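4.2 Demonstration collection
Selma Lazarević, Greltano project, 2019-06-01

Both arms were teleoperated by one student. We recorded 400 demonstrations in sessions of 50, and discarded 11 for dropped frames.

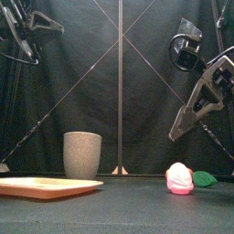

Operator viewpoint had more effect on grasp error than we expected. New operators tended to descend too early. For small items such as the white and pink toy near the back rail, we added a rule: stop above the object, align, then lower.

The wrist streams were logged at the same rate as the fixed view.

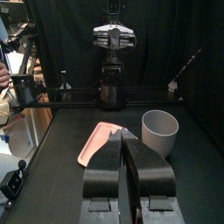
Timestamps were matched afterward in Flero. Offsets over 2 frames were rejected. Training is covered in 4.3.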